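Sorting the gray bin: rinse or toss?
17 replies · 21 shares

kekura452: My crushed cans go in with the plastic cups. One gray bin, one prayer.

Loro_Imai: Cans shouldn't be crushed. Our hauler was firm on this in January.

kekura452: Ours has never been firm on anything, including pickup day.

irska: Crushed is fine here. Cups are the problem, ours refuses them.

Loro_Imai: Then why own a blue plastic cup?

irska: For drinks, mostly.

kekura452: Mine's staying in with the dented blue can until somebody writes me a letter.

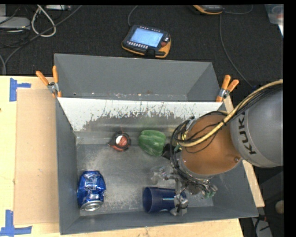
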